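Nosteto Two-Arm Bench Kit – Sample Recordings and Data Card

Version 0.3, Apr 23, 2018
Maintained by the Nosteto kit team at Dumine

What is in this package

This package goes together with the Nosteto bench kit, which Dumine sells to small workshops and teaching labs. It holds recordings of two arms working on light household frames, made from white tubes, end caps and fabric. We publish it so that a buyer can look at real data from the kit before he orders, and so that a present owner can check if his own recordings have the same form.

The package has 979 episodes. One episode is one attempt at one step, from the moment the operator presses the pedal to the moment he releases it. Episodes that did not reach their goal are kept and carry the label "incomplete". Please do not delete them before training without thinking. In our own tests the policy became worse at recovering from a bad grasp when we left them out.

Views

Every episode comes with one overhead view and two wrist views, saved at 25 pictures per second. The three streams share one clock. The wrist views are close to the work, so objects often fill most of the picture and the focus is soft at the far side. The exposure is fixed for the whole session and it is written in the session file.
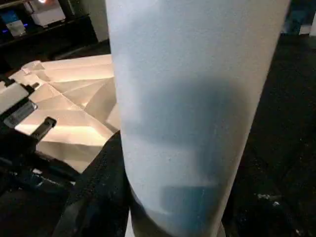
If you use only one stream, we recommend to start from the overhead view and add the wrist views later. Training with all three needs much more memory, and for the coarse steps (approach, hold, release) we saw little gain. For seating an end cap the wrist views are necessary.

Folder layout

episodes/ – one folder per episode, numbered from 0001
episodes/NNNN/head – overhead view
episodes/NNNN/wrist_left and wrist_right – wrist views
episodes/NNNN/joints.csv – joint positions, gripper opening, time
sessions/ – exposure, table height, operator code
labels.csv – task name, result, comments

In joints.csv the angles are in radians. Older owners of the kit should note that versions before 0.2 used degrees. The reader script from that time will open the new files without any warning and give wrong motion, so please update it first.

Tasks

upright_hold – one gripper steadies the base of a pole, the other stays near for support
frame_approach – a gripper comes to the near edge of a frame and stops in front of it
fitting_grasp – a gripper closes on a pipe fitting that lies on the table
cap_seat – an end cap is pushed on a tube
fabric_clear – loose cloth is moved away from an opening

Both arms are recorded in all tasks, also when one of them only waits.

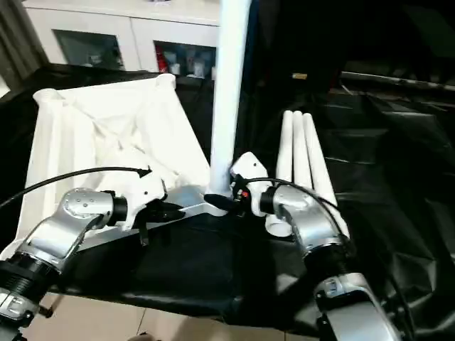 Overhead view: both grippers at the base of the white pole, with the fabric-covered frame on the left side.

The table is covered in black in all sessions. White parts on a black cover are easy to separate, and this is a weakness of the data as well as a help. A policy trained only on this package will probably not work on a light table. Zilmont, who tested the kit for us in August, placed a gray cover on their table and had to record 200 additional episodes before the grasps were reliable again.

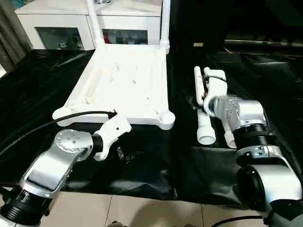

Overhead view: right gripper closed on a white pipe fitting, left gripper in front of the large white frame.

Known problems

– The cables of the grippers can pass through the overhead view. We do not mask them.
– In some episodes the glossy cover gives reflections which move together with the arms. Depth estimated from a single view is not good there.
– Force is not measured. The column "grip" is the commanded opening only.
– The background is the same room in every session. Crop it if you can.

Using the package with your kit

Copy the package to the computer of the kit and run check_package first. It compares the joint limits in the files with the limits of your arms. Owners of the Merrick mounting rail must set rail = 1 in the configuration, otherwise the two arm bases are assumed to be closer than they are. Replay at low speed with an empty table before you put any parts on it, and keep one hand at the stop button.

Our baseline policy is trained for 3000 steps with the settings in baseline.cfg. It is a starting point for comparison, we do not suggest it for daily work.

License and contact

Free for research and teaching. For use inside a product you need a written agreement with Dumine. Corrections to labels.csv are welcome – please send the episode number and the proposed label, and we will include it in the next version.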